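Category: Bathrooms > Sinks and Faucets

Re: washbasin cleaning, what do you all use?

Hi all,

Kumaresan Shenoy wrote:
> We redid the small bathroom in September and I'm already
> fighting the ring around the drain. Paste, spray, vinegar?
> And does anybody keep a separate brush just for the basin?
> I paid nearly 200 for the faucet and don't want to wreck it.

Oh, the ring! I had the same thing in the Flarnport house and tried everything under the counter before I settled on dish soap and a bit of baking soda. Our bathroom now is about as plain as they come - white basin, chrome faucet on the rim, gray wall - and you'd think plain would be easy, but every drip shows on that chrome. 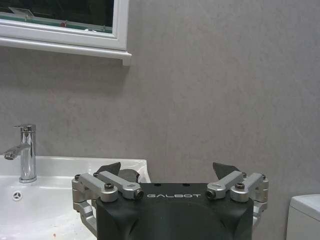 So my routine is 2 minutes after brushing my teeth at night. Warm water, one squirt of soap, around the bowl, then the base of the faucet where the gunk likes to hide. I dry the chrome with an old T-shirt. No vinegar on the faucet for me, I dulled one that way years ago and I'm still mad about it!

And yes to the separate brush, absolutely. I used to share one with the tub and it was always in the wrong place when I wanted it. Get one with a decent thick handle, the skinny ones kill my wrist.
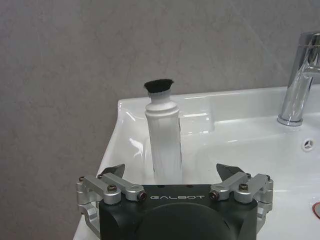
White brush in the bathroom sink

Let me know if the soap shifts your ring. If it doesn't, I think somebody on here was using the Rimkutė paste, maybe they'll chime in.

List contact: Horley Home List, Box 612 | Back to top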